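Home Notebook Entries Procedures Parts Search

2018-10-04

Hand-held gripper, housekeeping rules, second pass

Spent the morning going through the rules sheet with Ghislain. The old sheet was written when we had one gripper and two people using it. We now have more of both, and some of what is on it is out of date. Notes on what we changed and what is still open.

1. Start of session. Old rule said "check the tool." That is too vague. New wording: open and close the fingers through full travel five times, look at both pads, look at the lens, check that the clock on the recorder matches the bench PC. Tyson wanted a torque check on the body screws too. We put that on the weekly list.

2. Lens. Wipe with a lens tissue only. The shop cloths pick up grit and we have already scratched one lens. Replacement came from Skutomex and took 20 days, so I would like not to do that again.

3. Objects on the task list. Edgardo had drawn up a list of 97 household and shop items for the Fraser work. We went down it and struck 21, which leaves 76. Struck items are mostly glass, anything with a blade, and anything over the weight limit for the pads. Fire extinguishers were on the list as a general class and we had a longer talk about those. See item 5.

4. Cloth tasks. Wiping and draping are fine on any rigid object that is on the list. Use the microfiber cloths, one color per bench. A cloth that has touched the floor goes in the wash bin and does not go back in the task. Watch for folds hanging down into the recess in the body. Clear the cloth by hand with the fingers open before closing them again.

5. Extinguishers. Agreed wording, to go on the sheet as written:

 - An extinguisher on the site fire plan is not a task object. It stays on its hook.
 - Only a unit the safety officer has signed over for handling may be used, and it carries a tag with the log number.
 - Do not grip or push on the lever, the squeeze handle or the hose. Contact with the cylinder only.
 - Read the gauge at the start and the end of the session and write both readings in the log.
 - If the unit is dropped, from any height, stop and call Yvonne. Do not carry on with it.
 - Cloth stays off the gauge and the handle. If the cloth slides up, stop and reset it.

Yvonne Hulme read this over after lunch and had two changes. She wanted "any height" in there, where I had a number. She also wanted the log number on the session sheet as well as on the tag. The log number for the current unit is 3620. Both changes are in.

Ghislain asked whether we should go further and ban pressurized objects completely. I can see the case. Deodorant cans and the air dusters were already struck for that reason. We left extinguishers in because wiping one down is a real task that Fraser asked for, and we have a way to control which unit is used. To be looked at again in November.

6. Resting objects on the tool. The old sheet says nothing. Some people set things down across the body between takes. Proposed rule: allowed for light soft items, not for anything with a cylinder shape that can roll. Tyson disagrees and thinks it should depend on weight. Left open.
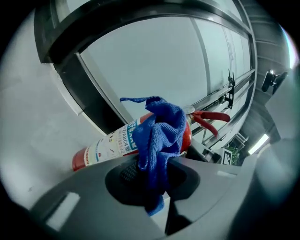 Fig. 1. Extinguisher and blue microfiber cloth with the gripper, by the window. Gauge and handle clear of the cloth. Refer to items 4, 5 and 6.

7. Markers. Do not move or cover the fiducials. If one has to come down for cleaning, note it and rerun the calibration before the next session. Ataberk found one last month that had been put back upside down and the poses for that bench had to be redone.

8. End of session. Fingers open, tool on its stand, battery out, cloths sorted, readings copied to the session sheet. Files go to the Notard folder the same day.

To do
 - Type up the new sheet and send to Ataberk Çınar for the Wasitz copy (me)
 - Tags for signed-over units (Yvonne)
 - Reissue the object list with the strikes marked (Edgardo)
 - Weight figures for item 6, pads old and new (Tyson)
 - Take the old sheet down from both benches when the new one goes up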